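How to sort out a nightstand drawer without buying anything

Most advice on bedside drawers ends with a shopping list. I don't trust it. Last July I paid for a set of Nyberg inserts that were supposed to "transform" mine, and by the end of the month I had the same junk in smaller piles. The method below costs nothing and takes 20 minutes, maybe less if you don't read every old receipt.

Step 1. Pull the drawer all the way open and tip everything onto the bed. Sorting inside the drawer does not work, whatever the Dirnine catalog says. You only push things from the front to the back.

Step 2. Wipe the inside with a damp cloth and leave the drawer open while you sort. Skip the scented liners. Sandra Pearce swears by them, but I tried one and my reading glasses smelled of lavender into the fall.

Step 3. Pick out what you reached for in the past week. For me that was glasses, lip balm, a pen and a phone charger. Be strict here – "I might need it" is how I ended up with 61 loose coins and a key to a bike I sold.

Step 4. Everything else goes to another room. Medicine goes wherever you keep medicine, and batteries go with the other batteries. A "decide later" box is a second junk drawer, so don't start one.

Step 5. Check the drawer before you refill it. Slide it in and out a few times. If it drags, look for something caught behind it, and tighten the knob while you're down there.

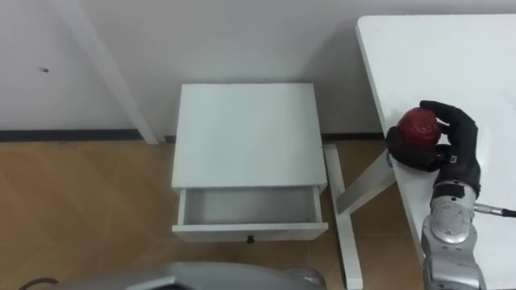

Do I need dividers if the nightstand has only one drawer?

Try it without them for two weeks first. With four or five things in there, you can see all of them at a glance. If small items still slide around, the lid of a shoebox does the same job as anything sold for the purpose.

Step 6. Put back only the Step 3 pile, with the thing you use in the dark nearest the front. Mine is the glasses. Leave the remaining space alone, even if it looks wasteful.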